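Teaching by hand or by remote for picking up bread with tongs?
Lawal Obi
I want to teach our arm to serve rolls with tongs. By hand guiding I made 136 tries, and the tongs turn in the fingers. Is remote control better?

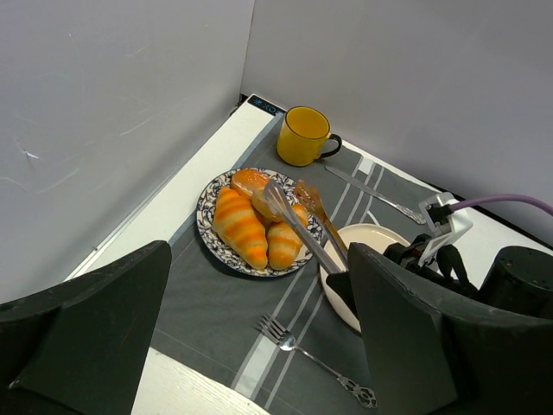 Gianni Grasso
Remote control, in my opinion. When you push the arm by hand, your own force goes into the recording. Go slowly at the end - with striped rolls piled on each other like these, the tongs easily push a second one.

Balogun
I had same problem. Tape on the handles helped.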